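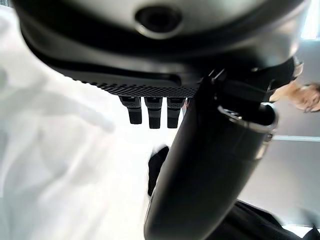 Folding day again, and the tea is already going cold next to me as I type

I have been putting off the cloths since well before Christmas. They live in a heap, or they did, and every time I wanted one I'd pull it from the bottom and bring the rest down with it, and then I'd stuff the lot back and promise myself a proper go at it soon. Well, soon was Sunday, March 1, 2020, when it rained from breakfast onwards and there was no excuse left!

I'd had a long phone call with Mio Hamada the evening before (we meant to talk about the June trip and ended up on airing cupboards, as you do) and she told me she folds everything in thirds and then in thirds again, so that it all stands up on its own like books. I've always been a halves person. My mum was a halves person. But I said I would try it, and I cleared off the white surface, put the radio on low and got going.

The teal ones came first because they're my favourites. I bought them years ago from Varer, in the little shop on the corner before it moved out to Getgate, and I remember dithering over them for ages because there was a perfectly sensible grey as well. I'm so glad I didn't go for the grey.

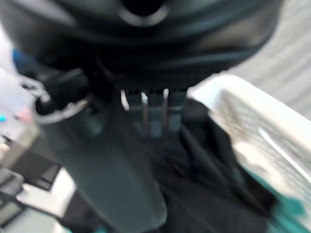 Teal-green creeping in at the corner.

Thirds, I have to report, are harder than they sound. If the first fold is even slightly off then the second one makes it worse, and you end up with a sort of wedge that won't stand up for anybody. I did the same cloth over and over before I remembered to smooth it flat with my hand between folds, working out from the middle. Ironing first would help too, I expect, though I can't see myself ironing a cloth that's only going to be used for wiping up crumbs.

By the afternoon I'd got a rhythm. Smooth, fold, smooth, fold, and don't press down on the creases until you're happy with where they've landed. The softer cloths are the fiddliest, as they slide about and won't hold an edge, and the teal is the softest of the lot. 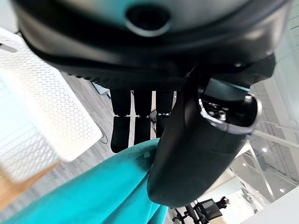
What I'm doing with the old ones

A few were past saving, thin in the middle and fraying at the hem, and those have gone in a bag for Ayane Tanabe, who will have them for her quilting. She's after blues and greens in particular, so if any of you nearby have some you don't want, leave me a note in the comments and I'll pass it on.

The bath towels can wait for the next wet weekend. I've still not decided between thirds and halves for those.

Shared 342 times
200 comments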